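Home Tables Curtains Lighting Sale Contact

Search our range... Go

2 min read

Wivura worktable, pale beige

We've sold plenty of tables at Sastance, and the Wivura is the one we keep going back to for our own rooms. The top is a quiet pale beige with a grain so faint you have to lean in to find it, and the finish is matte, so a desk lamp doesn't glare back at you all evening. It goes with nearly everything (we've tried!) and it looks especially good with plain white fabric behind it – the Drudamora curtain is our favorite match.

The top is 24 inches deep and comes with a choice of 5 leg heights, the tallest being 32 inches, which suits anyone who likes to stand while they work. Two people can put it together in an evening. Leave the leg bolts a little slack until the table is upright, then tighten them all the way. Wipe the top with a damp cloth and skip the wax, or you'll lose that lovely flat finish.

Spare feet and longer bolts are listed under Ververidis fittings.
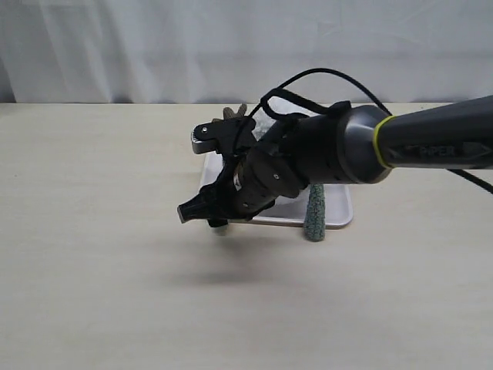
Kirsty Baxter wrote to us in February that she had bought the tallest legs for sewing and wished she'd ordered a second table at the same time – the matte top is much easier on her eyes than her old glossy one, and pins show up on it right away.

Legs are sold separately. Please measure your doorway before ordering, as the top ships in one piece.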